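Prevusness, my small blog of old things
2024-07-08

I finally found the cartoon. For many years I remembered only one piece of it: a clockwork fox who runs through a town at night, and a song with a trumpet. My cousins said I had dreamed it.

It is called Pirico and it was shown on Saturday mornings when I was nine. Last December I bought a box of 56 VHS tapes from a second-hand shop in Potton, for two dollars each tape. Most of them are hockey games and cooking programs. But on one tape, after a long weather report, there he was, my fox, in terrible colours.
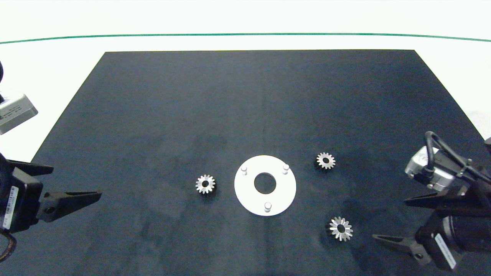

Three small gears and a plate with pegs.

I watched four episodes in one evening with a bowl of cereal, as it should be done. The story is slower than I remembered. The villain, Professor Leblanc, spends almost a full episode looking for his glasses. The song is still very good and I could sing all of it, even the second part.

The commercials were also my favourite thing. There is one for a grape drink which I had completely forgotten, and when it started I could nearly taste it. I also saw a contest where you could win a bicycle if you mailed in 200 labels. My brother and I reached maybe thirty before our mother said enough.

The counter on my player stops at 1315 and then the tape is only grey snow, so the fifth episode has no ending. If you have a copy of it, please write to me in the comments.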